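Section 4: Recording demonstrations by remote control

This section covers recording a demonstration with the Nirow two-arm station and the Clalora recording software. It assumes the arms have been calibrated as described in Section 3. Hand guiding is covered in Section 5.

4.1 Before you start

Two people are required. The operator holds the leader arms. The second person resets the objects and stays within reach of the stop button.

1. Clear the floor between the base and the work area. The base must not roll over its own supply cable.
2. Turn on the controller, then the arms. The status light turns from amber to green when both arms report ready.
3. Open Clalora and load the task file. The task name is written into every recording and can't be edited later.
4. Check that all camera views are live and that the clock on each one is advancing.

CAUTION: Do not connect or remove an arm cable while the controller is on. The joint boards can be damaged.

4.2 Matching the leader arms

1. Move the leader arms by hand until they are close to the pose of the follower arms.
2. Press and hold Match. The follower arms move slowly to close the remaining gap.
3. Release Match when the tone sounds.
4. Open and close each leader grip fully, once. Confirm that the correct gripper follows.

Note: If error 103 appears, a leader joint is too far from its follower. Move the joint closer and repeat step 2. Error 136 means that a gripper did not reach its fully open position. Check the fingers for tape or food residue.

4.3 Recording an episode

1. Place the objects according to the task file. Vary their positions between episodes within the limits given there.
2. Press the left pedal to start.
3. Perform the task at a steady pace. Pause briefly before each grasp and after each release.
4. Return both arms to the rest pose.
5. Press the left pedal again to stop. Press the right pedal instead to discard the episode.

If an object is dropped, discard the episode unless the task file allows recoveries. Do not let the second person hand the object back while recording is on.

4.4 Working inside a refrigerator

Refrigerator tasks need extra care at the door edges and shelves. Open the doors wide enough that neither elbow can touch them at full reach. Approach plates from the front with the gripper low — a plate gripped from above tends to tip. Keep the wrist level when food is on the plate. Shelf heights must be entered again if a wire shelf is moved.

CAUTION: Wipe up spilled liquid before the next episode. Keep cable loops clear of the door hinges and shelf edges.

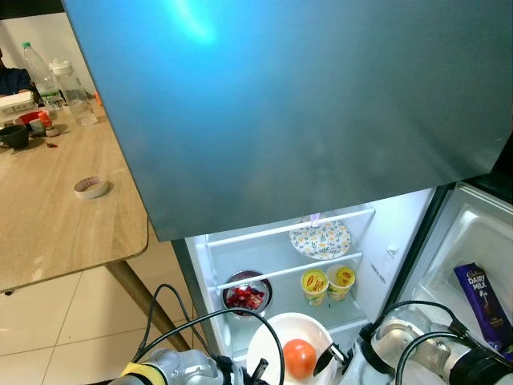 Both grippers near the plate with the tomato, at the bottom of the compartment.
Text and testing: Anneliese Ostermann, Teuber Technical Publications. Revised May.

4.5 Ending a session

1. Move both arms to the rest pose and support them by hand.
2. Turn off the arms, then the controller.
3. In Clalora, choose Close Session. Wait for the file check to finish before unplugging the drive.
4. Enter any discarded episodes in the session log, with the reason.

Note: Stations fitted with the Voltisow battery base must be returned to the charger with the main switch on. For charging times, see Section 8.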